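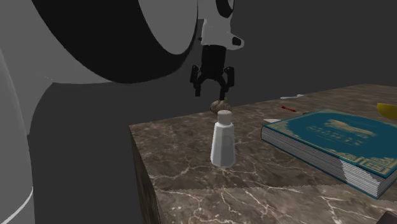
Jando Shakya

Setting the pre-grasp offset in Cekton

The planner stops the open gripper above the target before the final descent. With a tall neighbor such as the salt shaker next to the small brown object, the default offset can put a finger path through the shaker.

1. Open the grasp config and set approach_steps to 72.
2. Add the shaker to the collision list with a padding of 5 mm.
3. Rotate the grasp yaw until both finger paths clear it.
4. Replan. After 3 failed attempts, Cekton returns NO_PATH.

Reload the scene after changing the padding.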